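Tunico 双手采集套件 设置与使用指南
第七部分 开度漂移(故障码 874)的处理与重新校准

适用范围:左右两把手持夹爪配合 Clultance 记录软件使用,任务为小件包装食品的整理。单手采集也可参照本部分操作,跳过与对侧夹爪有关的步骤即可。

恭喜你,能看到 874,说明 Clultance 的自检已经开起来了!旧版本没有这一项,开度漂了照样往下录,等到回放时才发现夹爪"夹着"一团空气走完了整段,那种心情用过旧版的朋友都懂。现在软件会当场拦下来,处理一遍也就是喝口水的工夫。

7.1 874 是什么意思

软件每次开始记录前都会读取两片指垫之间的开度,并与上次校准保存的张开值对比。两者差得太多,就会弹出 874,记录按钮变灰,弹窗左上角写着"左"或"右",对应出问题的那一把。

容易与它混淆的有两种情况:

夹取丢失:记录过程中物品从指垫间滑脱,时间轴上出现橙色标记。记录不会停,也不需要校准。
追踪丢失:夹爪位姿短暂中断,时间轴上出现灰色空段。处理方法见第五部分。

如果三种提示一起冒出来,先处理 874,再看其余两种还在不在。很多时候后面的会跟着消失。

7.2 常见原因

指垫后面卡进了包装碎屑,合不拢或张不到位。
连杆根部的销钉松动,手感发旷。
开机时手指还搭在扳机上,软件把半合的位置当成了张开位置。
上一次校准时,指垫之间夹着东西。
左右两把夹爪在软件里登记反了。

最后一条特别值得先查!我们在 Clenmont 练习任务里碰到的 874,有好些都是左右登记反了,换回来就好,一颗螺丝都不用碰。

7.3 开始之前

注意:清洁和检查之前,必须先停止记录,并断开夹爪与主机的连接。连杆合拢时有夹手风险,手指不要伸进两根连杆之间。

注意:让小朋友和宠物离桌边远一点。指垫看着软,连杆可一点都不软。

把夹爪拿稳,手腕放松,对侧夹爪可以拿着,也可以放下,但不要让两把的指垫碰在一起。垂下来的袖口请卷起来,毛绒面料的衣服尤其容易蹭到转轴。 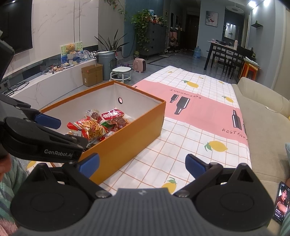 校准时最要紧的是张开位置,软件后面所有的开度都从它算起。很多人一着急,就在物品堆里直接校准,指垫蹭着一只袋子还不知道,结果存下一个偏小的数值,下一段又报 874。正确的姿势可以参照画面下方的那把:两片蓝色指垫远远分开,中间什么都没有。箱子不用搬走,零食也不用倒出来,只要保证指垫之间和两侧没有接触就行。如果箱壁挡手,就把夹爪抬高一点再做。

7.4 重新校准

1. 在 Clultance 中点"停止",等界面左下角的小圆点变成白色。

2. 断开弹窗所指的那一把夹爪。

3. 用干的软毛刷沿指垫纹路刷一遍,再刷指垫背面。纹路里的碎屑比较顽固,可以换个方向多刷几下。不要用酒精,也不要用湿巾。

4. 用手指轻推指垫外侧,左右各推一下。阻力应当均匀,没有咔嗒声。如果发旷,请转到 7.6。

5. 松开扳机,让夹爪自然张开,然后重新连接。连接过程中手指离开扳机。

6. 打开"设备"页,核对左右。轻扣左手扳机,界面上应当是左侧的开度条在动。动错了边,就点"互换",再扣一次确认。

7. 点"校准张开位置",保持不动 3 秒,听到提示音后再动。

8. 扣到底,让两片指垫贴合,点"校准闭合位置"。指垫之间不要垫纸,也不要夹薄膜。

9. 慢慢开合 2 次,看开度条是否跟手。跟手就点"保存"。

10. 回到记录页,874 应当已经清除,记录按钮恢复可用。

提示:第 8 步请慢慢扣。扣得太猛,指垫会压扁,存下的闭合值就偏小,之后夹薄包装时软件会误以为什么都没夹到。

提示:校准值跟着夹爪走,换主机之后仍然有效。不过第一次接到新主机时,还是推荐顺手做一遍第 6 步。

7.5 用真实物品试夹

校准通过之后,先别急着开正式记录,来一轮试夹吧!这是整个流程里最有意思的一段,夹爪好不好用,一试就有数。
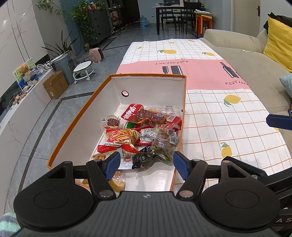 试夹请在"练习"模式下进行,数据不会进入正式任务。物品按下面的顺序来,由好夹到难夹:

a. 体积小、形状硬实的小包装。夹住中段,垂直提起,停一停,再放回原处。开度条应当在整个过程中保持平稳。

b. 鼓着气的袋装零食。从封口的锯齿边下手最省力,指垫压住边缘就能提起来。袋身一捏就变形,开度条会小幅抖动,属于正常现象。

c. 真空包装的肉类零食。表面滑,分量又集中,请夹靠近重心的位置。如果开度条读数正常,物品却往下溜,那是握力的问题,与 874 无关。

d. 透明小包。眼睛容易看漏它的边缘,先移到正上方,再往下探。

每种物品夹完,看一眼时间轴。夹着物品时应显示为实心色块,空夹时显示为空心框。如果手里明明有东西却显示空心框,回到第 8 步重做闭合位置;如果指垫之间空着却显示实心色块,回到第 7 步重做张开位置。两种都出现,整个 7.4 从头来一遍。

在箱子里操作时,还有几件事请多留心:

先夹上层,再夹下层。硬从下面抽,上面的包装会滑下来顶住连杆。
夹爪外壳比指垫宽得多,靠近箱壁时先看外壳有没有碰到,再看指垫。
不要用指垫去戳或者撬开粘在一起的包装。
双手同时入箱时,一只手先停住,另一只手再移动。

注意:试夹中如有包装破损,立即停止。油脂和碎屑沾到指垫上之后,请按第 3 步清洁,确认指垫干燥再继续。沾过油的食品包装不要放回箱内。

7.6 反复出现 874

同一把夹爪连续 2 次校准之后仍然报 874,请不要再试,也不要关掉自检硬录。按下面的顺序处理:

1. 断开夹爪,检查连杆根部的销钉。肉眼能看到晃动的,停止使用。

2. 检查指垫有没有歪斜、翘边或破损。指垫可以自行更换,步骤见附录中的"更换指垫"。更换后两片要一起校准。

3. 把左右两把对调接口,各连接一次。如果弹窗跟着夹爪走,问题在夹爪;如果弹窗留在原来的接口上,问题在线缆或接口。

4. 导出日志:设置、诊断、导出。把日志和一小段开合录像一起发给支持邮箱,主题写上"874"和左右。录像里请让指垫从张开到闭合走完一个来回,背景乱一点没关系。

请不要自行拧动销钉。销钉的松紧影响两侧连杆是否同步,拧紧一边,另一边往往会跟不上,到时候连开度条都会一跳一跳的,排查起来更费劲。

7.7 已经录下的数据怎么办

874 出现之前的那一段不用急着删!打开该段记录,点"复核开度",软件会把可疑的部分标成黄色。黄色只落在段首或段尾的,裁掉即可;中间也有大片黄色的,整段移到"待重录"。画面本身通常没有问题,留着给新手看动作也很好用。

重录时尽量恢复原来的桌面布置,箱子的朝向也照旧。箱内物品的叠放方式可以不同,Clenmont 任务本来就欢迎变化。

复核完成后,在备注栏写明处理方式,例如"右侧,清洁指垫,重新校准张开位置"。写得越具体越好,下次同一把再报 874,翻翻备注就能少走几步。

指垫更换、线缆规格和扳机力度调节见附录。

本部分编写:Chaturvedi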